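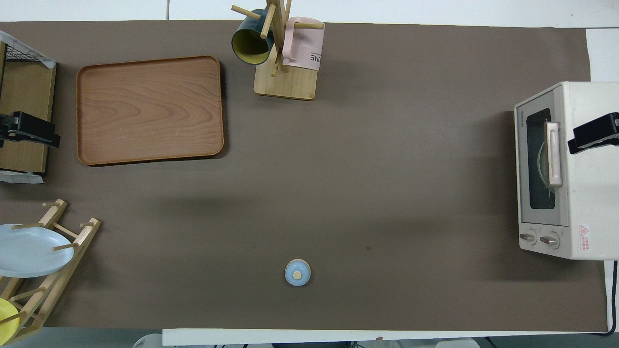
Afroza Uddin has watched a plate go into a dish rack 2,437 times. "I have opinions about plates now," she says. "I didn't ask for them."

Uddin runs collection at Lindholm, where operators guide a pair of arms through kitchen chores so a model called Broser can learn from the recordings. The target is 3,204 usable examples by November. Usable is the word she leans on.

"A clean run teaches it the chore. A run where you fumble and fix it teaches it how to fix things. A run where you fumble and swear teaches it nothing, but I keep a few."

Her colleague Piyumi Mondal resets the table between takes. The tray moves, the mugs trade pegs, the oven gets turned.

"If I'm neat, the model gets lazy," Mondal says. "My mother would be horrified — I'm paid to put things back wrong."

The blue plate, standing in the rack in front of the yellow one, is this week's problem. Five operators, two approaches to the rim, no agreement.
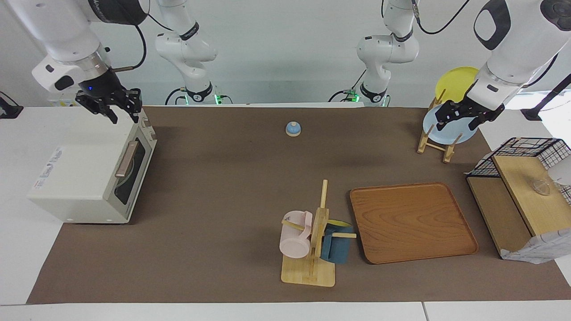
What gets thrown out

"Wednesday, mostly," says Uddin.

Filed under: Robots, People Who Work With Them
Contact us | © Trasteck Review | Back to top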